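4.2 Refreshment trays and the case for compartments

The hospitality literature tends to treat the divided tray as settled good practice. Guests are said to find items faster, staff to restock them more evenly, and the counter to stay clearer as a result. We are less convinced. The Clindness guidelines, which most later work cites, rest on two site visits and a satisfaction form that never asked where anything was put back. The Mudmont survey repeats their conclusion with no new observations behind it.

Our own reading begins with the counter itself. A box with compartments can only organise what fits it and what somebody chooses to put there, and neither condition is guaranteed in a serviced room.

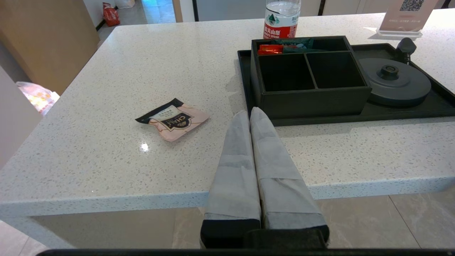
Figure 7. Counter with refreshment tray. Two packets are in the rear compartment of the organizer box and the front compartments are empty; a pink snack packet lies on the countertop, away from the tray.

Proponents would count such an arrangement as tidy, and by the Cukstead checklist it would probably pass. The checklist scores the presence of a divided container, however, and gives no weight to whether its sections are used. An empty compartment earns the same mark as a full one. We doubt that a measure so generous can tell us much about behaviour.

Garcia's proposed correction, which deducts a point for each item left outside the tray, is an improvement but brings its own trouble. It assumes every item has a proper place, and a water bottle or a sign may never have been meant for the box at all. Until that assumption is tested, we would treat the reported gains with caution.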